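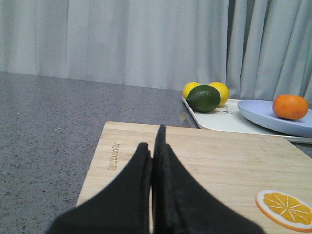 Fig. 2. Light bamboo cutting board.

Section 4: Setting up your audio guide for the castle walk

Right, you've got the handset out of its pouch and you've signed the slip at the gatehouse, so let's get you going before you start up the hill. I wrote this section after walking the whole Evovberg route myself with a handset in one hand and a sandwich in the other, so if something sounds oddly particular, that's why.

1. Hold the power key down until the screen lights up. It's the flat key on the left side and it wants a firm press. I always let go too early.

2. Pick your language with the up and down keys, then press OK. If you choose the wrong one, switch off and start again (there's a way back through the menus but it's slower, trust me).

3. Choose your walk. Prurkside is the short one, round the lower ward and the chapel. Loureiro takes you along the outer wall and through the old stables. Bestard is the full tour, with the keep and the well house, and it's my favourite by miles!

4. Plug in your headphones, or hold the handset to your ear like a telephone. Any ordinary round plug fits.

5. Set the volume. It starts at 2, which is fine in the chapel and hopeless on the wall when the wind gets up. The top setting is 10.

6. Type 934 and press OK to hear the test message. You should get a bit of lute music and then a voice welcoming you to Evovberg. If you only hear the lute, press OK once more.

Note: The numbers for each stop are on small enamel plates, usually at elbow height beside a doorway. The plate in the stables is inside, on the right, behind the mounting block. I walked past it three times.

Note: You can visit the stops in any order. The recordings do mention one another here and there, so the siege makes more sense if you've heard the gatehouse first.

Caution: Please take your headphones off on the keep stairs. There are 200 steps, they're worn in the middle, and you need to hear people coming down. The handset pauses by itself if you pull the plug out, and it picks up where it stopped.

Caution: Keep the handset on its neck strap near the well. The grille is wide enough for it to go through.

7. To pause, press OK once. To hear a stop again, type its number again.

8. If the screen freezes, hold the power key and the down key together until it goes dark, then go back to step 1. You'll lose your place but the recordings are all still there.

Note: In February the wall walk shuts when it's icy, and the Loureiro tour then goes through the lower garden. The handset doesn't know this! It'll tell you to admire the view from the parapet while you're standing next to the rosemary. Skip ahead with the right-hand key until you hear the stables mentioned.

9. When you've finished, switch off and wind the strap round the handset. Hand it in at the gatehouse, or drop it through the slot by the side door if the desk is closed.

For charging and cleaning, see Section 5.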